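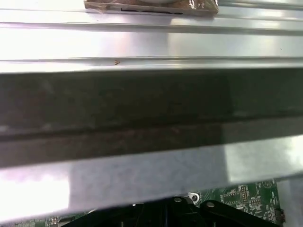

Walham is looking for operators for remote control of robot arms, to start in November at our workshop in Flesville. You will guide the arm through small repair jobs on computers, and each run is saved so that the arm can learn from it. Much of the time you will work with the wrist camera view, where a metal panel with strong glare can fill most of the picture and only a part of the green board is visible under it. Patience is needed for this.

No diploma is required. Steady hands and good eyesight (glasses are fine) are enough, and we give two weeks of paid training. Shifts begin at 8 in the morning or at 2 in the afternoon.

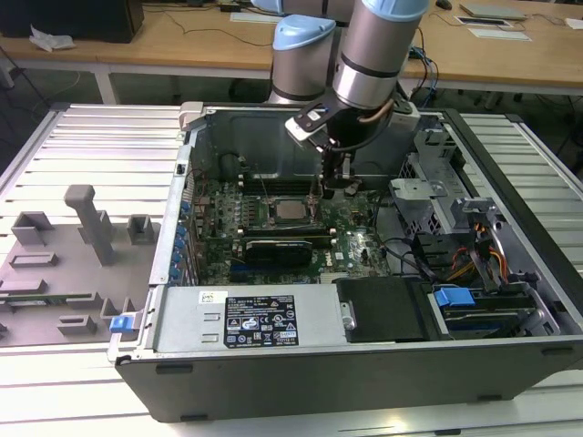
The first task group is called Kincaid and has 511 runs to record. It concerns memory slots and other parts inside a desktop tower. The tower lies on its side with the panel off, the gripper comes from above, and the grey fixture plate is on the left - please tell us if you have already worked with such a layout.

Write a short letter to Natsumi Takeda or Relu Ursu, with the shift you prefer.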